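4.2 Corporate giving and the advocacy role of cycle distributors

The second strand of the study concerns the money and staff time that wholesale distributors in the cycle trade give to local riding causes. Earlier work has looked mainly at manufacturers, whose giving is easier to trace through annual reports. Distributors sit between the maker and the shop, and their support often reaches riders under the name of a retailer or a club. Sampaio and Guerreiro argued in their first survey that this makes the sector look less generous than it is. Our records bear that out in part.

We wrote to 600 independent cycle shops and received 132 usable replies. Shops were asked whether any supplier had helped them, in cash or in kind, with trail repair, school riding lessons or a planning campaign. They were also asked who had made the first approach. Replies were entered by hand and checked by a second reader, and differences between the two readings were settled by Guerreiro.
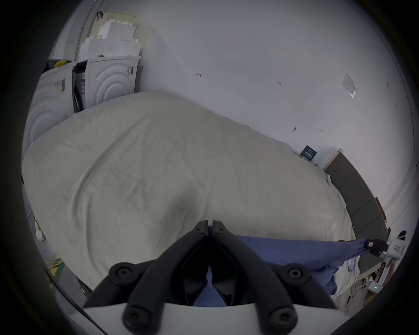
Figure 4. Blue cloth on a bed, with two hand-held grippers.

The replies show a clear split between informal and formal giving. Informal giving covers such things as a box of inner tubes for a club raffle, the loan of a van, or a member of staff released for a day to dig drainage on a bridleway. It is seldom written down. Formal giving passes through a named fund with a closing date and an application form. Of the distributors named by shops, Baptista relied almost wholly on the first kind and Fusto on the second. Holovex had moved from one to the other during the period studied, after it appointed a member of staff to deal with advocacy alone.

That appointment deserves some attention. Before it, requests to Holovex were answered by whichever sales manager knew the shop. Larger customers therefore did better than small ones, and shops in rural areas did worst of all. Once requests went to a single desk, the spread of grants by region became more even, although the total sum changed little. Several shop owners said they missed the older arrangement, in which a telephone call in July could produce a prize for a race in the same month.

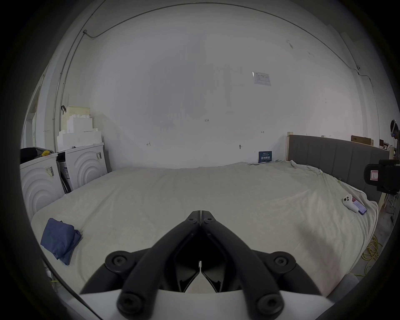 Figure 5. Folded blue cloth, game controller and smartphone on a bed.

Formal schemes carry costs of their own. The Fusto form runs to 24 questions, and applicants must supply a letter from the landowner where trail work is proposed. Shops with no paid office staff found this hard to manage. The largest grant in our records was 4000 pounds, made towards a shared path between two villages, and the shop that applied for it described the paperwork as a winter's work. Smaller sums, for which the same form is used, were often not sought at all.

Campaigning raises a separate difficulty. A distributor may pay for tools or helmets without taking sides in a local dispute, but support for a cycle lane or for access to a hill track is a public position. Trarkix declined all such requests on principle – its written policy speaks only of "rider education and safety" – while Baptista left the matter to the judgement of its area staff.

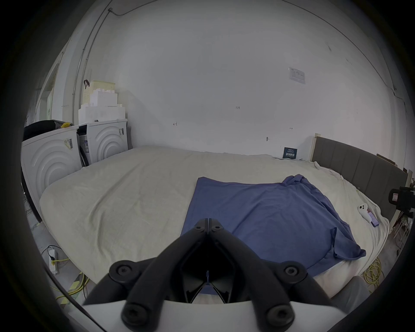 Figure 6. Blue cloth spread on a fitted sheet, seen over a gripper.

Gifts in kind are the hardest part of this record to value. Shops listed spare parts, clothing, printed maps and a good deal of workshop linen, and few put a price on any of it. A plain blue cloth of the sort lying on the right half of the bed in Figure 6 would appear in most returns only as "sundries", if it appeared at all. We have followed Sampaio in leaving items of this kind out of the cash totals and reporting them by number of gifts. The effect is to understate the part played by Baptista, whose support was given mostly in goods, and the comparison between firms in Section 4.3 should be read with this in mind.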